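Campaigns and Public Opinion: Notes for Session 6
Reading a pre-election poll

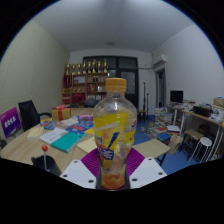
Most of you have read the Keninow chapter by now, so these notes start with sampling error and move on to question wording. Bring them with you, as the seminar task uses the same tables.

1. Sample size
The Vasilakis poll interviewed 2,000 adults in August. For a simple random sample of that size, the margin of error is a little over two points either way, at the usual 95 per cent level. That applies to the full sample only. Only 163 respondents were under 25, and the margin for them is close to eight points. Newspapers often report such subgroups as if they were as firm as the headline figure.

2. Weighting
If older voters are over-represented, their answers are counted for less. Weighting corrects the balance of the sample but makes the true margin wider. Check whether the tables give both weighted and unweighted bases.

3. Undecided voters
The Brekus party stood at 32 per cent with undecided voters left out. With them included, its share was lower. Always find out which base is being used before comparing two polls.

4. Wording and order
Cillen asked about the party leaders first and voting intention second. Questions asked early can colour the answers that follow, so voting intention normally comes first.

Seminar task
Write 200 words on whether the two polls can be compared. Hand in by November 25, 2025. Late work goes to the department office.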